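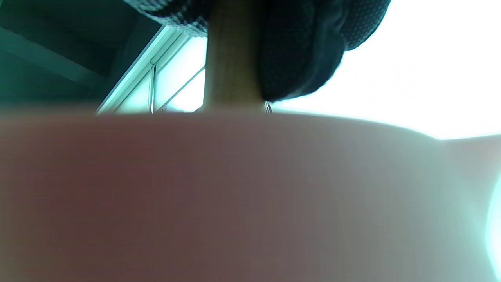

Vordergrund in Rosatönen

Was kostet ein Exklusivvertrag? Notizen zum Vortrag, 7. Mai 2024

Folie 1, Begrüßung
Guten Morgen sagen, kurz warten, bis die Tür zu ist. Thema nennen: der Vertrag zwischen Cultex und dem Hörbuchverlag Gaete. Ich spreche über die Zahlen in der Presse und darüber, welche von ihnen im Vertrag stehen. Fragen bitte am Ende, ausgenommen Fragen zu Wörtern. Deutsch ist meine dritte Sprache, und bei den juristischen Begriffen spreche ich langsam.

Folie 2, zwei Zahlen
Am ersten Tag wurden 56 Millionen Euro gemeldet, später 69 Millionen. Viele Leser haben gedacht, dass die erste Meldung ein Fehler war. Beide Beträge kommen aber aus demselben Papier. Die kleinere Zahl ist die garantierte Vergütung. Die größere enthält auch die Zahlungen, die von den Abonnements abhängen.
Hier eine Pause machen und die Folie stehen lassen.

Folie 3, was gekauft wurde
Der Katalog umfasst 2.326 Titel. Cultex erhält das ausschließliche Recht zum Streaming für sechs Jahre. Der Verkauf als Datei und auf CD bleibt bei Gaete. Wichtig: Es ist eine Lizenz, kein Kauf des Verlags. In zwei Zeitungen stand das Wort «Übernahme», und dieses Wort ist falsch.
Wenn jemand nach den Rechten der Sprecher fragt: Das ist ein eigener Punkt, siehe Folie 5.

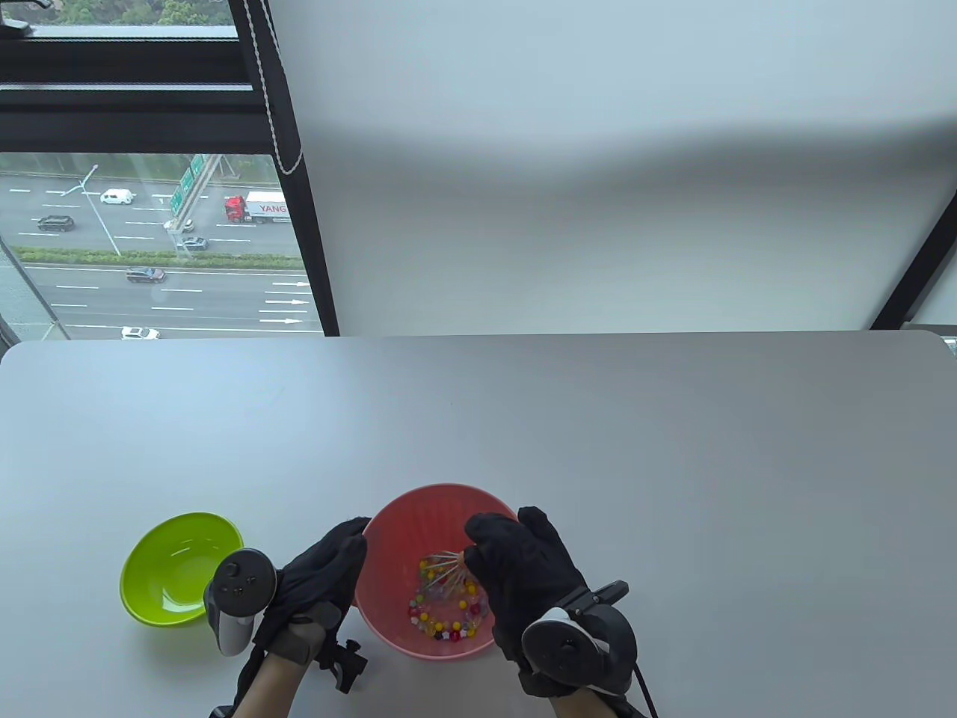
Folie 4, der Mitbewerber
Auch Urnance hat ein Angebot gemacht. Die feste Summe war höher, die Laufzeit kürzer, und eine Beteiligung an den Abonnements gab es nicht. Man kann fragen, warum Gaete die kleinere Garantie genommen hat. Meine Vermutung, und ich muss dazu sagen, dass es eine Vermutung ist: Der Verlag rechnet mit wachsenden Abonnentenzahlen und will daran mitverdienen.

Folie 5, die Sprecher
Die alten Verträge kennen das Streaming nicht. Gaete muss für diese Aufnahmen nachverhandeln. Die Kosten dafür trägt der Verlag allein, sie sind in keiner der beiden Zahlen abgezogen. Den Begriff «Nachvergütung» an die Tafel schreiben.

Folie 6, Vergleich mit Fedham
Nur zeigen, wenn noch Zeit ist. Bei Fedham wurde der Gesamtwert nie veröffentlicht, deshalb vergleiche ich nur die Laufzeit und die Kündigungsklausel. Keine Beträge nennen, auch auf Nachfrage nicht.

Danach Fragen. Die Folien schicke ich am Abend per E-Mail, die Liste für die Adressen liegt vorne.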